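Visit to the Jarman storage factory and the Putach building
February 2, 2006

Our owners' corporation has 62 apartments and almost no place to put anything. The bicycles stand in the corridor, the suitcases are under beds, and two families keep winter tyres on the balcony. In January our building manager received an invitation to an open day at the Jarman factory, where they make storage cages for basements and car parks. I was asked to go and write down what I learned, so this is my report for the other owners. I apologise if some words are not the correct trade words.

The factory is in an industrial street behind the railway, and there is parking for visitors but the sign is small. I drove past it two times. We were a group of 15, mostly building managers and a few people like me who only live in a building and go to too many meetings.

The tour began with the wire. It arrives in big rolls, is made straight by a machine, and then is welded into panels. The noise was strong and everybody received ear plugs. After the welding the panels go to the coating line, where they hang on hooks and move slowly through the powder booth and then the oven. The standard colour is grey. Other colours are possible but they take three weeks more, and our guide did not seem to recommend it.

Jarman makes two models which are of interest for us. The Feta is a full cage, which stands on the floor and has a door with a place for a padlock. The Pradeseo is a cabinet that is fixed above the front of the parked car, so the bonnet goes under it. I had seen the Pradeseo only in the brochure and I thought it would feel unsafe, but I pulled on the one in the showroom quite hard and it did not move. The bottom edge is higher than I expected. My wife would need a small step to reach the back of it, and I think this is true for many of our older owners.

In the showroom I also measured the door of the Feta, as the brochure gives only the outside size. A normal adult bicycle goes in if you turn the handlebars. A child's pram goes in folded. 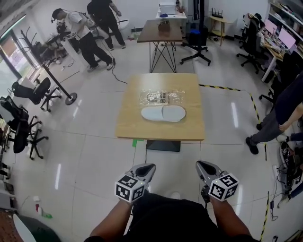 Can the cages be put under the fire sprinklers in our basement?
Only if the top of the cage stays low enough to leave the free space that the fire rules ask for, and the roof must be open mesh. The installer measures this before the order is made, and the owners' corporation should keep the drawing.

After lunch (sandwiches, and very good coffee) a small bus took us to the Putach, an apartment building where the cages were installed last year. It is much bigger than ours, with 200 cages on two basement levels. For me this was the most useful part of the day. In a showroom everything is clean and straight, but in a real basement there are pipes, columns and a floor that slopes to the drain.

Some things I noted there:

The feet of the cages can be adjusted, so the slope of the floor is not a big problem. Near the ramp the difference was large and they had to add metal plates.

The mesh lets air pass and there was no smell of damp. On the other side, everybody can see what you own. Several owners had hung sheets inside the mesh, and the manager is not happy about it because of the fire rules.

The numbers on the doors are stickers, and some were already coming off. I would ask for engraved plates from the beginning.

The lights were on a timer which is too short. While I was looking at a lock it became completely dark.

I asked the manager of the building how they decided who gets which cage. They drew lots, and afterwards owners could exchange between them during one month. He said the complaints were fewer than for the parking spaces.

About price I can't write much. Jarman gives a price only after a visit to the basement, and this visit is free. If we order 62 units together, the delivery is included, but the removal of old shelves is not. The work in a building of our size takes four or five days, and the cars must be out from one half of the car park at a time.

My opinion is that we should ask for the free visit, with the Feta for the wall behind the bicycle room and the Pradeseo for the spaces along the north side. The corner beside the pump room I would leave as it is, the plumber needs to get there. I have brought back two brochures and a small piece of the mesh - the manager has them in the office if you want to look.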